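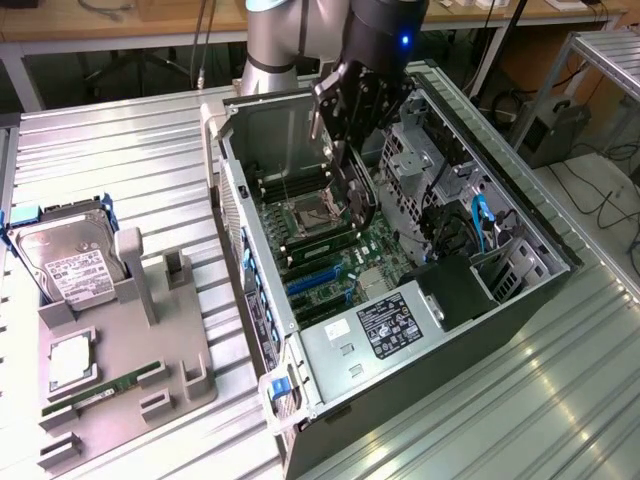

June 27, 2020

Third week with the arm on the desktop line. The job is the one we used to do by hand at Trastero: tower on its side, parts out of the fixture, parts into the board. Naveed Pirzada wants a written record from each bench, so these notes double as mine.

My share of the work has moved to the two ends. I lay out the fixture before a run and check the seating afterward. The middle, where the skill used to be, belongs to Tromo. I still watch it, and 14 towers of watching tires me more than building them did. 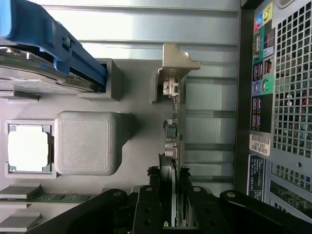
Drive caddies are the part I would have bet against. Clearance near the rear panel is tight, and by hand you find the angle by feel. Talha Tarar spent most of the morning on approach angles and asked me where my wrist goes when I do it. I had to do it 3 times before I could tell him. He wrote it down as numbers.

Sadia Orakzai raised pay grades at the noon meeting. "Assembler" is still on our contracts, and the new sheet says "cell attendant" – same rate until November, then a review. Farzana Warraich asked for the review terms in writing. No date given for them.

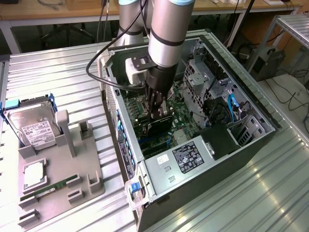 Who signs the build sheet when the arm has placed the part?

The attendant signs, same as before, and the sheet gets a second line for the program version. Shazia Tanoli confirmed it after lunch. I would like a box for "stopped by attendant" as well, and have sent her the wording.

Tomorrow: relabel the spare RAM bins, ask Talha for 10 minutes on the stop log, return the torque driver to bench 3.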